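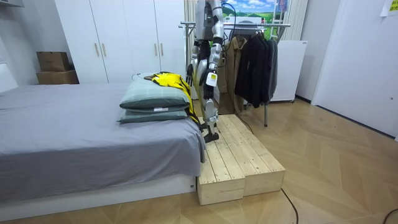

Home | What We Do | Rates | About Us | Contact

About Kelerness Home & Linen

Most bedroom advice is sold by people with a bedroom to sell. We have read a lot of it over the years and we don't believe much of it. A closet system will not get anyone's clothes off the bed. A set of matching baskets gives you more places to lose a pillowcase.

Kelerness started in October, eight years ago, when Mei Park and Stavros Stojanović left the hotel laundry where they had both worked. They had made a great many beds by then and had opinions. The first was that 1000 thread count sheets are mostly a number on a package, and we still won't steer you toward them. Buy a fitted sheet that fits the mattress. Check the depth before you pay, and wash it once before you decide you like it.

What we do is plain enough. We come to your house, strip the beds, sort what is on and under them, wash what needs washing, and put the room back so that you can keep it that way without us. We work in bedrooms and linen closets only. People ask about garages. We say no.

How we work

The bed gets cleared first. Shirts and jackets dropped over the pillows are the usual trouble, along with the small stuff: belts, straps, a watch, chargers. Clothes go in one of two piles, wear again or wash. We used to have a third pile called "decide later" and it did what you would expect, so it's gone.

Pillows come off and get stacked at the foot while the sheet goes on. Plaid cases, plain cases, we don't care, and we won't tell you that green is restful. Mortimer Dvorak, who handles our training, has been shown several articles on color and sleep and remains unmoved.

We are also doubtful about storage benches. Slatted pine ones look fine at the end of a bed and they are handy to sit on while you pull on socks, but raw pine stains, and whatever sits on top of it tends to stay there. If you already own one, keep it. We won't sell you another.

Who we are

There are 18 of us now. Banafsheh Azimi runs the schedule and is the person you will reach by phone. Saqib Jadoon does the mending and will tell you when a thing isn't worth mending. We tried a scheduling program called Trorkico for one winter and went back to the wall calendar.

We can't promise your room will stay tidy. Companies that promise this have not met your family. A first visit takes 2 hours for one bedroom, and if you don't think it was worth the money, tell Banafsheh and we'll talk about it.

Filed under: Our Company, Bedrooms & Linens

Contact Us | © Kelerness Home & Linen. All rights reserved. | Back to top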